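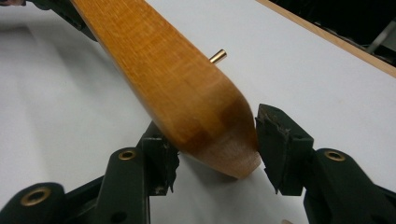
3 min read

Simlow Home Support
Ticket: long piece will not seat, finish changes near the tip
Product: Nseir folding stand, honey finish
Bought from: Seko, Fleltinbridge store
Status: Closed
Opened: 7 October 2019

Customer wrote:

I bought the Nseir stand in July and only got to putting it together this weekend. I have a problem with the long wooden piece that has the brass pin in the side. The narrow end is supposed to drop into the slot in the base and stop when the pin meets the edge of the hinge plate. Mine stops short. The tip goes partway in and then binds, and the pin never gets to the plate.

The second thing is the color. Most of the piece is an even honey orange with a light shine, same as the rest of the stand. Near the tip there is a darker brownish band across the wood, and past that the very end goes pale and dull, more of a tan. It looks like there is less finish on it. I don't know if that is how it is meant to be or if I was sold a second. The end is blunt with a flat face on one side. No cracks that I can find.

I have not sanded or cut anything. I did push fairly hard a couple of times before I stopped.

Support desk replied:

Thank you for the clear write-up, and for stopping when you did. The slot in the base is cut close and the walls can split if the piece is forced.

On the color, the tip on this model is left with a thinner finish on purpose. A full coat on that end makes it too thick for the slot. The darker band is where the coats overlap, and it sits above the slot line or just inside it once the stand is together. How dark it comes out varies from one stand to the next. We would not treat it as a second.

On the fit, please try these in order and tell us where you get to.

Take the piece all the way out. Look into the slot with a flashlight. There is sometimes a bit of dried glue or sawdust in the bottom corners. Clear it with a toothpick or a folded piece of card, not a knife.

Check which way the flat face is pointing. It should face the back of the stand, the side with the maker's stamp. The piece will start into the slot either way around, which is why this gets missed.

Run your thumb around the base of the brass pin. If the pin turns or slides in its hole, write back before going further.

Rub a little plain candle wax on the pale end only and try again with hand pressure.

Customer wrote:

Cleared the slot. There was a hard bead of glue in one corner and it came out in 2 bits. The piece goes in farther now but still not to the pin.

The flat face was already toward the stamp. I turned it around to check and that was worse, so I turned it back.

The pin is tight. It does not turn or slide.

I have not tried wax yet, I don't have a plain candle in the house. The base has been in the garage since we got it and the long piece was in a closet indoors - would that matter?

Support desk replied:

Yes, it could. Wood kept in a damp garage takes up moisture and the slot can close up slightly. Please bring the base inside and leave it in the same room as the long piece for 3 days, away from heaters and out of direct sun. Leave the two parts separate. Then try it with wax. A clear furniture wax is fine if you have no candle, but keep it off the brass.

If it still binds, measure how much of the pale end is left showing above the slot and send us that number. We can mail a replacement base from Simlow, or Seko in Fleltinbridge can swap it at the counter if you have the receipt.

Customer wrote:

Left the base in the spare room as you said. Tried it dry first and it went nearly all the way. Put wax on, let it sit for over 15 minutes, wiped off the extra and tried again. It went down and the pin is resting on the plate.

Folded and opened the stand a few times and it holds. It squeaks a bit when it opens. The dark band is still just visible above the slot but from the front I can't see it, so I am leaving that alone.

Do I need to wax it again at some point?

Support desk replied:

Good to hear. Only if it starts to bind again, and then just the tip. The squeak is usually the hinge plate - back each of the 2 screws off a quarter turn and see if it stops.

Please keep the stand indoors, including when it is folded away. We have noted the glue in the slot and passed it to the workshop. Closing the ticket. Replying to this message will reopen it.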